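About Brustora

Brustora is a school for people who would like to mend their own crockery, or at least stop hiding it at the back of the cupboard. We teach ceramic repair in Tarnow, in what used to be the Somboon dry cleaners, and on humid mornings the front room still smells faintly of other people's suits.

We run classes in the evenings and on Saturdays, and a repair bench on Wednesday for the many sensible people who have no wish to learn anything and just want the gravy boat back.

How it started

The school began as an argument about superglue. One side held that superglue was perfectly good for a teapot handle. The other side was holding the teapot. After a short interval and a trip to the medical centre, the second side signed up for a conservation course in the city, came home insufferable, and started fixing things for the neighbours. The neighbours told their mothers. Anyone who has dealt with the mothers of Tarnow will know that we were then in business whether we liked it or not.

The first classes were held in a garage with a roller door that had to be propped open with a cricket bat. There were 6 students in the first intake, and they broke more than they mended, largely through enthusiasm. Two of the bowls from that term are on the shelf by the till. Please don't pick them up.

What we teach

The beginners' course is called Vamum, after the street the garage was on, and it runs for six evenings. You will learn to clean a break properly, to work out the order the pieces go back in, to tape up dry before you so much as look at the adhesive, and to leave the thing alone overnight. The last of these takes up most of the syllabus. Grown adults with mortgages have been caught creeping back to the shelf at nine o'clock to give a saucer a little wiggle.
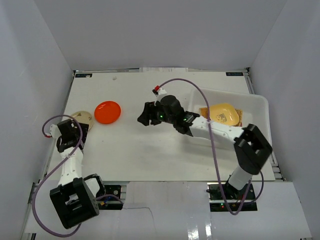
Most people arrive wanting to do the gold. We understand. Gold looks wonderful in photographs and suggests that the owner has been through something. But a gold seam over a badly aligned join is only an expensive way of pointing at your mistake, so everyone starts on flat ware, which is cheap, plentiful and unforgiving in useful ways. Something like the round tan plate on the left of the white table is the right sort of thing to bring: flat, plain in colour, and with a design faint enough that you won't spend three evenings trying to match somebody else's brushwork. Leave the blue and white willow pattern for second term. Leave your grandmother's tureen until third, and ring us before you put it in the car.

After Vamum you can go on to fills and chips, colour matching, or lacquer work. Colour matching is the one that ends friendships. There is no such thing as white, as you will discover at about the point where you have mixed your eleventh one and the lights come on and it turns green.

How we think about repair

We don't do invisible mends and we don't trust people who promise them. A good repair should be quiet from across the room and plain to see up close. We will also tell you if a piece isn't worth doing, which costs us money and has made us less popular than we'd like at Christmas.

We are firm on food. A mended plate is for the wall, the dresser, or the keys by the front door. It is not for lasagne. Unless your tutor has told you in writing that a particular piece can go back on the table, assume it can't, and assume the dishwasher is out of the question in every case for all time.

The building

Somboon's old pressing room is now the main workshop. The floor slopes towards the laneway, a feature we inherited along with the boiler, and all our benches have been levelled to suit. A dropped bead will still find its way to the back door. The upstairs room takes 18 at a pinch and is used for the lacquer class, who like it warm and don't mind the stairs.

Parking is in the laneway or out the front of the bakery, whose owners are patient people up to a point. That point is the Saturday morning rush.

What it costs and how to join

A Vamum place includes materials, an apron and the use of our tools. You bring the breakages. If you haven't got any, we have a crate of them under the counter, donated over the years by families who couldn't bear to throw them out and couldn't bear to look at them either.

New intakes begin in September and fill from the waiting list first. To go on the list, call in during opening hours or leave a message on the machine, speaking slowly. If you are posting us something broken, wrap each piece on its own. We have received whole bowls marked "cracked" that arrived as gravel, and there is only so much that six evenings can do.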